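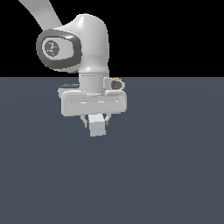 Umut Karabulut
@umutkarabulut
2024-07-12

right. moving flat thread. doing this on the bus so bear with

Landlord gave us notice, place found, keys in hand, van booked. Van then unbooked itself. More on that in a minute

New place is above a shop called Değirmenci, which sells flour, dried beans and for some reason umbrellas. Whole stairwell smells of toast. Could be a lot worse

Rent goes up 214 a month. Not going to talk about the rent

ok the van. Booked with Praleo, paid the deposit, got the email. Rang this morning to check the time and the woman says oh that's down as cancelled. By who. By you. It was not by me

She was nice about it tbh. Found me another slot but it's a smaller van, so two trips, and the second one has to be back before 6. Sofa might have to go in on its end

Does anyone know if a sofa can travel on its end. Serious question

Things I've learned about boxes so far:

books in small boxes. Everyone says it, I ignored it, I now have one enormous box of books that lives in the hall. It can't be lifted. We walk round it

write on the SIDE not the top. I wrote on the tops. Then stacked them

"misc" is not a label. I have three marked misc and one marked "misc 2"

the kettle goes in last. Packed the kettle on the first night like a fool, been boiling water in a milk pan since
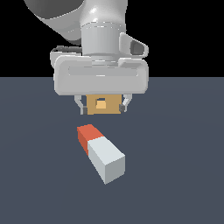
Anyway the post redirect. Did the form online, it wanted proof of the old address, and all my proof of the old address is in misc. Possibly misc 2

Spent an hour sat on the floor going through it. Found: my vaccination card, a bag of foreign coins, the instructions for a lamp we threw out, a birthday card I never sent to my aunt. Sorry auntie

Bank statement was in my coat

Utilities. Gas and electric were fine, five minutes, meter reading, done. Internet is a different story

We're with Sendimel and you can't move your account online, you have to ring. So you ring, and it says did you know you can do this online

Forty minutes of that tune. I was humming it in the shower after

Got through in the end, bloke said the new address doesn't exist. I said I'm stood in it. He said it's coming up as a shop. I said yes, it's above the shop. He said is it the shop though

They're sending someone to look at the outside of the buidling. No date. Using my phone data until then so if I go quiet that's why

Someone asked about the cleaning for the deposit. Yes doing it ourselves. Oven first, everything else is easy after the oven

Bicarb and water into a paste, leave overnight, scrape with an old bank card. Vinegar on whatever's left. It fizzes, very satisfying, open a window

Behind the fridge: don't look until you've eaten

Limescale on the bathroom taps, wrap a cloth soaked in lemon juice round them and go and do something else. Came back an hour later and it wiped straight off. Six years of living with those taps, could have done that any time

Still can't shift the mark on the bedroom wall where the headboard was. Tried a damp sponge, tried washing up liquid, now it's a clean patch with a mark in it. Paint? Is it cheeky to paint it? The inventory says magnolia but this is no magnolia I've ever seen

Update, took a flake of it to the paint shop on the corner, the lad held it up to the light and said "that's just dirty white". So there we are

Bought the smallest tin going

Giving away if anyone's local, collection only:
clothes airer, one bent leg, still stands
two bar stools, wobbly, fine if you don't fidget
a yucca. Needs someone tall ceilinged
box of jam jars, no lids. The lids are somewhere
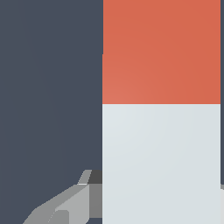 Yucca has gone!! That was quick. Stools still here

Also a lampshade, green, bit of a dent. And a set of Itel speakers, one works, the other one works if you hold the wire. Free to anyone with patience

Neighbours. Been six years saying good morning to the man downstairs and last night he knocked with a tray of stuffed peppers because he'd seen the boxes. Stood in the hall next to the unliftable box and told me about every tenant who'd had our flat before us. One of them kept quails

Why did we wait till the last week to have a proper chat. Going down for tea tomorrow if I can find something to take that isn't a jam jar

Sofa replies coming in, thank you. General feeling is yes on its end, arms down, blanket round it, strap it twice. One person says never do this, with no reasons given. Going with the majority

Took the legs off to be safe. Put the screws in a sandwich bag and taped it to the underneath, so that's one thing I'll be able to find

My stop. Painting tonight, van at eight tomorrow. If you said you'd help carry, please still be coming, I'm buying breakfast, egg rolls from the place opposite

ps stools have gone too. Speakers still avaliable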